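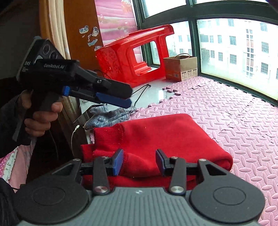 Gristeo asks the nation to stop buying T-shirts it will never wear

Clothing repair and resale business opens a second shop in May, and will pay customers in credit to leave with less than they brought

Gristeo, the clothes repair and resale business, will open its second shop in May, on the site of a former building society whose night safe has been kept as a drop-off slot for trousers. The new branch will take in unwanted clothes, mend the ones worth mending, and sell them on to people who have promised, in writing, to wear them.

The promise is the part that has attracted attention. Every customer at the Gristeo shop is asked to sign a card before paying. It commits them to wearing the item six times before the year is out. There is no penalty for breaking it, and no inspector will call. The business reports that people take it far more seriously than their gym contracts.

"We tried a loyalty card first," said Sumaiya Abeysekara, founder of Gristeo. "It rewarded people for buying more clothes, and we had set up the business because people bought too many clothes. It took us an embarrassingly long time to spot the problem."

The new shop follows a survey carried out by Gristeo over the winter, in which 504 customers were asked to go home, open every drawer and cupboard, and count what they found. The average wardrobe held 155 items, leaving out socks, underwear and anything described by its owner as "for decorating in". Most people who took part had guessed at less than half that. Several asked whether they could count again, and one asked whether her husband could be counted separately.

The most common unworn item was the charity fun run T-shirt. Next came the formal shirt bought for a wedding, the jumper received from a relative who visits, and jeans kept for a future in which the owner is a different shape. Respondents were generous about why they held on to things. "It was expensive" was the favourite answer, followed by "it was cheap".

The shop will have a repair bench at the front, by the window, where passers-by can watch zips being replaced. Gaëtan Gilbert, who trained as a tailor and spent a long stretch altering costumes for touring theatre, will run it. He will take on hems, buttons, linings, moth holes and split seams, and he has asked for it to be known that he will not do wetsuits.

"A missing button is a very small thing," said Gilbert. "People will live with it for four years. They will wear a cardigan over the gap in July. Then they bring it in, I sew on the button while they look at their phone, and they thank me as if I had delivered a baby."

Repairs will be priced from a board on the wall and most will be done while the customer waits. Larger jobs, such as relining a coat, will be booked in. Clothes left for sale earn store credit, which can be spent on repairs or on anything in the shop. Customers who bring in more than they take away will get extra credit, an arrangement that Gristeo's accountant, Wajid Ansari, has described in a note to the founder as "brave".

On Tuesday evenings the bench will be handed over to beginners. The mending class, called Nernar, was started at the original shop by Gerasimos Michailidis and has run there for two years. It covers darning, patching, taking up trousers and the correct way to fold a jumper so that it can be found again. No sewing machine is needed, and no talent has so far been required either. Michailidis taught himself to darn from a library book after losing an argument with a moth, and still brings his first attempt along to put newcomers at ease. It was a glove. It would now suit someone with three fingers.

Clothes that are past saving will go to Dramimska, a small firm that shreds worn-out textiles for use as cushion filling and padding. Gristeo asks that items be washed first and that pockets be checked. The original shop keeps a jar of things found in pockets, chiefly tissues and parking tickets, along with one uncashed cheque made out to somebody called Paul. He is welcome to come and collect it.

The new shop will open from ten in the morning until six, Tuesday to Saturday. Donations will be accepted during opening hours, or through the night safe, one pair of trousers at a time. Places on the Nernar class can be booked at the counter.

Notes to editors

Gristeo buys, mends and resells everyday clothing for adults and children. It does not deal in designer labels, although it has been offered several that were spelt wrongly.

Sumaiya Abeysekara and Gaëtan Gilbert are available for interview. Gilbert prefers mornings and will carry on sewing throughout.

Press enquiries should be addressed to Sajib Wickramasinghe at the Gristeo office. Review samples are not available, but journalists are invited to bring a coat.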